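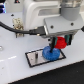
Workcell budgeting is the practice of estimating, before purchase, the full cost of a robot station over its planned life. It covers the arm, the parts attached to it, the table and fixtures, the software, the labor needed to set it up, and the spare items used while it runs. The price of the arm is the figure most often quoted, and in small gear assembly cells it is rarely the largest uncertainty. A station in which a two-finger gripper holds a red gear near a blue one, over a metal plate carrying a short upright peg, needs budget lines for the fingers, the plate, the cable and its connector, and the gears themselves, in addition to the arm. Each of these has its own lead time and its own rate of replacement.

Scope

A workcell budget is usually divided into capital items and running items. Capital items are bought once and written down over several years. Running items are bought again as they are used up or wear out. The line between the two differs from buyer to buyer. Fingers, for instance, are treated as capital by buyers who order them machined to a drawing, and as running items by those who make them in house.

Planners at Climlow, a maker of small geared drives, sort every item into one of four classes:

Class A: arm, controller and safety equipment
Class B: gripper body, mounting plate, cables and cameras
Class C: fingers, pegs, plates and clamps
Class D: parts to be handled, including practice and scrap parts

The scheme was drawn up by Widad Khoury for the Flitura project, a trial line for gear insertion, and was later adopted for other stations at the firm. Class A is approved once per station. Classes B and C are reviewed every January. Class D is ordered by the month.

Mechanical items

The tabletop and its hole pattern should be settled before fixtures are ordered. A fixture that fits one pattern may need an adapter for another, and adapters add height, which reduces the working space under the wrist. Cable length is set at the same stage. The cable must reach the wrist in every planned pose with slack to spare, and a spare of the same length is normally bought with the first order. On the Flitura line, the first cables were ordered to the straight-line distance and had to be replaced.

Finger design depends on the part. Flat pads are cheap and suit plain discs. Stepped or shaped pads cost more and hold toothed parts with less slip. Because shapes are often changed during setup, the Flitura budget allowed for up to five finger sets before a design was fixed.

Handled parts and wear
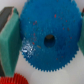

Parts for setup and practice are the line most often left out of a first budget. A plastic gear used for repeated trials is gripped far more often than one that passes through a finished line, and its condition has to be tracked. Inspection is commonly done through a small camera at the wrist, which can show the face and teeth at close range: a blue gear held between green fingers, say, with small red specks scattered over the face and a whitish, scuffed-looking patch near the rim. Marks of this kind do not by themselves call for replacement. Rules for retiring a part are normally based on tooth shape and bore size, with surface marks recorded as a secondary note.

For Flitura, Climlow bought 1,226 practice gears in a single order. By the end of setup, 796 had been retired under the bore size rule. The remainder were moved to the Shokri station, which uses the same plate and peg. Narayanan Rao, who kept the parts log, recommended that later budgets place practice gears in two orders – the second released only after the finger design is fixed.

Labor

Setup labor is entered in hours and kept apart from purchase cost. It includes mounting, wiring, calibration, program writing and trial runs. Trial runs tend to be underestimated for insertion tasks, where the part must line up with a peg or a mating gear. Ghada Abou Jaoude's planning guide for the Fendatari cells lists insertion trials as a separate line for this reason and does not allow unused hours to be moved to it from wiring.

See also

Depreciation of tooling
Gripper finger design
Spare parts planning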